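Notes from the Back Pew

Hello all! I've been asked to fill this corner of the newsletter while Halima Akinola is away, and I thought I'd write about something I've been puzzling over since our last study evening, which is the mustard seed. I must have heard that parable every year of my life and I'd never given much thought to the birds. 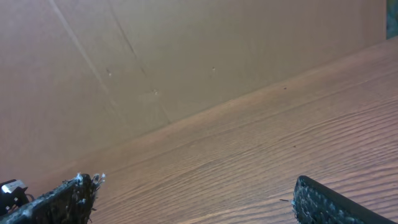
Jesus says the seed grows until the birds come and nest in its branches (Matthew 13, if you want to look it up). I'd always hurried past that bit to get to the moral about small beginnings. But Ezekiel has birds nesting in a great cedar too, and I do wonder if people listening would have thought of it, and perhaps smiled at a garden plant being put in the cedar's place. As for size, a mustard seed is no bigger than one of those little specks on the beige panel, and you could lose it in a crease just as easily.

I tried growing some on the windowsill, by the way. I got 11 seedlings and then went to my sister's for a fortnight, so please don't ask.

What I keep coming back to is that the man in the story simply plants the thing. He doesn't stand over it! I'm a terrible one for standing over things, prayers included, and I've been trying to leave a few of them in the ground this month. 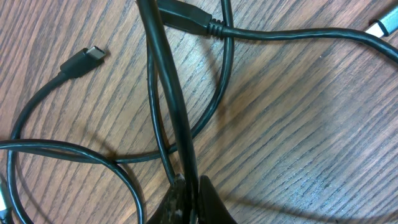

Coming up

Study evening carries on with the parable of the yeast, in the small room as usual. Bring a Bible and a mug. Carol practice starts in December, and altos are very much wanted.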